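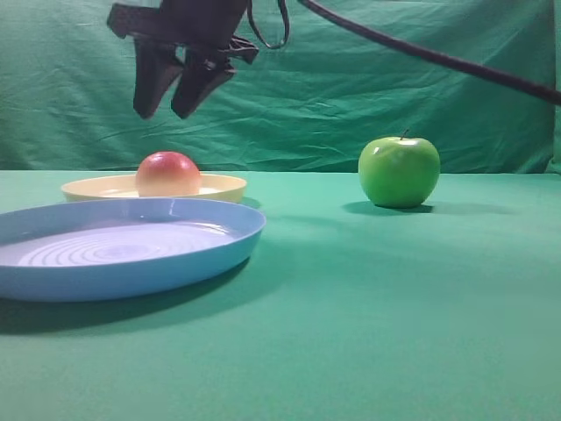

*Attachment A. Cell 2, gripper over the plate positions, green apple on the open side of the table.*

**Minutes, Cell Maintenance Review, Bulleck Test Hall**
12/31/18

**Attending:** Bimla Dixit (chair), Takumi Kinoshita, Fatemeh Ranjbar, Itsuki Yoshida
**Excused:** Yuzuki Tsuchiya

**1. Previous minutes**
Approved as circulated, with the spelling of Humuro corrected in item 3.

**2. Cable routing**
Mr. Kinoshita noted that the long black cable still runs down in front of the green backdrop to the right side. He asked that it be tied to the overhead rail. Ms. Ranjbar objected that the last tie point limited wrist rotation. It was agreed that a second clip be fitted and the full wrist range tested before the cell is released. The small loop at the top of the gripper is to be left as it is.

**3. Gripper fingers**
The fingers have completed 717 cycles on the current pads. Mr. Yoshida reported a success rate of 93 percent on the apple-to-plate task, with most misses at the yellow plate, which stands partly behind the blue one. The chair asked whether the cause was pad wear or approach angle. Mr. Yoshida could not say. Replacement pads are on order from Fukuda. Finger alignment will be checked when they are fitted, and the zero position recorded again.

**4. Table and backdrop**
The backdrop remains creased. Ms. Ranjbar will have it steamed and rehung. The table covering was judged acceptable. Lighting is brighter at the middle of the table than at the sides, and Mr. Kinoshita will move the left lamp by 20 cm and report.

**5. Inspection interval**
The committee adopted a 30-day interval for fasteners, cable and pads. Entries go in the Zamer log under the cell number. Ms. Tsuchiya is to be informed.

**Actions**
- Second cable clip and wrist test: Kinoshita, Ranjbar
- Pads, alignment and zero position: Yoshida
- Backdrop: Ranjbar
- Left lamp: Kinoshita
- Notice to Ms. Tsuchiya: Dixit

Next meeting to be held in January, date to be set by the chair.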